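The Clarncombe Bus

The letter from the council came on 26th January. Petrică Barbu read it at the counter of the post office in Traltlow, where he had gone to buy stamps, and then read it again outside.

The 211 was to stop in April. It ran between Traltlow and Clarncombe, twice a day, and he had driven it for most of his working life. The letter thanked him for taking part in the consultation. He could not remember taking part in anything.

He walked down to the depot. Shaohua Du was in the office with her coat on, eating toast over the keyboard.

"You've had one as well," she said.

"Why have I had one? I've been retired two years."

"Everyone on the route gets one. You live on the route."

He sat down in the chair by the heater. On the wall was the old timetable, the one with Tostimley still on it, though no bus had gone up to Tostimley since the bridge was closed.

"Who's driving the last one?" he asked.

"Me, I suppose. There's only me and Munasinghe, and Munasinghe has his knee."

Petrică said that in the old days they would have put up a fight. Shaohua said that in the old days there had been passengers. On Thursday she had carried one woman and a lampshade as far as the chapel and come back with the heating on for herself. He did not argue. He had done plenty of runs like that, in the winters, talking aloud to keep awake. 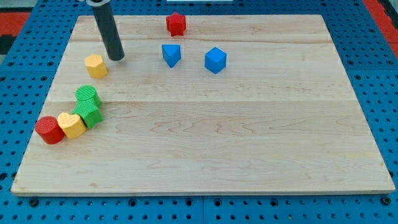

In April he put on his good jacket and waited at the stop by the war memorial. He had his pass with him but he wanted to pay. Shaohua told him the machine would not take coins any more, so he put a pound on the dashboard and she left it there.

There were more people than he had expected. Most of them had cars. A man from Clarncombe had brought his two sons, who had never been on a bus, and they sat at the back and asked when it would go faster. Munasinghe was in the front seat with his leg out straight in the aisle, so that everybody had to step over it.

At the top of the hill Shaohua changed down late, and Petrică felt it through the floor. He said nothing until they were over.

"You always did that," he said.

"You always said so."

They reached Clarncombe four minutes early. The rule was that you waited, so she switched off the engine and they waited. Rain came across the car park. The two boys got off and were told to get back on again.

"Does it matter if we're early?" Munasinghe asked. "There's no one to miss it."

"It matters till six o'clock," said Shaohua.

At ten to six a girl came running from the library with a bag over her head. She asked if this was the bus to Traltlow. Petrică moved his jacket so that she could sit down, and Shaohua started the engine.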